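Furniture rental firm's "no wear charges" pledge comes with conditions

Balemico, the furniture rental firm, says its new flat-rate plan will end rows over who pays for scuffs and stains. Renters in Sterska, where it starts in May, may want to read the terms before they cheer.

The plan costs 64 a month for a furnished living room and promises no charges for "normal wear". What counts as normal is left to Balemico's own inspectors.

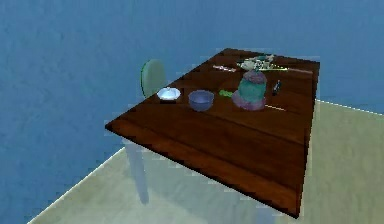

Tenants' adviser Delia Cârstea has been through the contract and is unimpressed. "It says normal wear is wear the company considers normal," she said. "I read that line three times hoping it would get better."

There is also a deposit of 500, held for 18 months even if the customer hands everything back sooner. Balemico calls this standard practice. Its rival Ackah, which rents to the same sort of customer, takes no deposit at all. 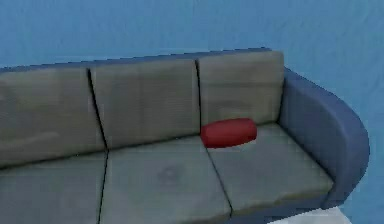
A three-seat sofa against a blue wall.

The firm says 2,000 households have joined the waiting list. It would not say how many had paid anything to do so, or whether people who signed up for its newsletter were included in the total.

Balemico spokesman Tetteh Yakubu said the inspectors were "trained to be fair" and that customers could appeal. Appeals go to Fatlow, a claims handler owned by Balemico. Asked if that was a problem, he said the two firms had separate offices.

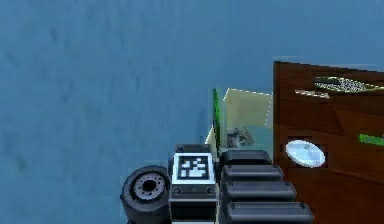 Can renters leave the plan early?
They can after six months, with four weeks' notice in writing, but the deposit stays with the company until the full term is up.

Cârstea's advice is to get the condition of every item agreed on paper at delivery. Balemico says it has no form for that at present.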